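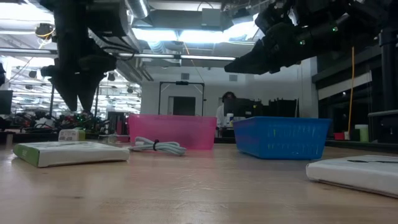

2020-05-15
by Desmond Hutchins

Since March I write down the rules for our sorting table at Wurkwood. The first one is short: before a person reaches in, both arms must stand still. The second is about cables. A cable goes on the table coiled and tied, like the light gray one in front of the pink basket, and I check the tie myself.

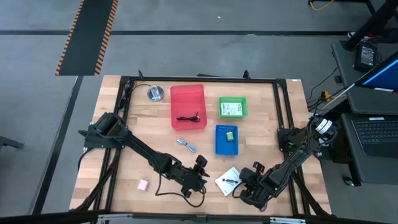

My third rule is still under discussion. I want the speed at no more than 100 for every new task, and Londel would like 400.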